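Foster and kinship family night moves to Griston

Our monthly evening for foster and kinship families has outgrown the meeting room at Wastley. The last one drew 30 adults plus children, so the next will be held in the larger hall at Griston. Supper is free and child care is provided for ages 4 and up.
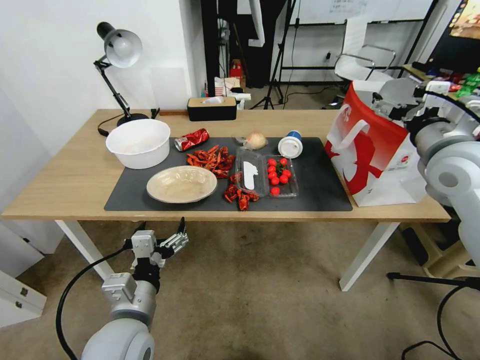 Rirnaldale, April 2024 – The Nedeljković Fund has given us a grant to cover respite care through July. Licensed foster families can apply for up to 200 hours. Relatives caring for a child without a license may apply too – ask for the kinship form. Forms are at the front desk, room 318. Please return them signed by both caregivers if there are two in the home.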